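3.2 Bancada e procedimento de coleta

Os ensaios foram realizados no âmbito da disciplina de projeto integrado, com a plataforma bimanual Clasia, montada pelos estudantes ao longo do semestre anterior. Os dois manipuladores compartilham a mesma área de trabalho e são comandados por teleoperação. O software de controle, denominado Quintero, registra as posições articulares, a abertura das garras e o fluxo de vídeo de uma câmera fixa, com frequência de amostragem de 50 Hz.

A tarefa adotada consiste em reorganizar recipientes rasos sobre a mesa, partindo de uma disposição definida pelo operador. A escolha se deve à dificuldade de preensão: objetos baixos oferecem pouca altura útil de borda, e o erro vertical admissível no fechamento da garra é reduzido. A disposição da Figura 2 reúne uma bandeja redonda preta, um prato redondo amarelo de menor diâmetro e uma bandeja retangular escura, todos sobre tampo de madeira. A garra direita encontra-se junto à borda do prato; a esquerda, sobre a bandeja retangular.

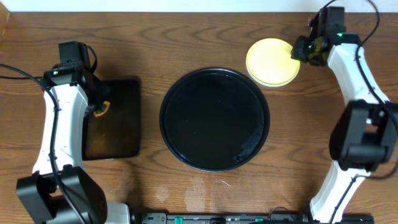 Figura 2. Área de trabalho compartilhada pelos dois manipuladores.

3.3 Protocolo experimental

Foram coletadas 82 demonstrações válidas. Outras 9 foram descartadas por perda de sincronismo entre o vídeo e os dados articulares. As demonstrações foram conduzidas por dois operadores, ambos alunos da graduação, após treinamento supervisionado por K. Tarigan. Cada episódio se encerra quando as duas garras retornam à posição de repouso ou quando o operador aciona a interrupção manual.

Considerou-se bem-sucedido o episódio em que o recipiente designado foi deslocado até a região-alvo sem ultrapassar os limites do tampo. Contatos entre recipientes foram anotados, mas não invalidam a execução. A anotação foi feita a partir do vídeo e revisada por N. Giannakopoulos; os casos divergentes foram resolvidos por nova leitura conjunta.

As trajetórias foram filtradas antes do treinamento da política, com remoção dos trechos iniciais sem movimento. Os parâmetros do filtro constam do Apêndice B.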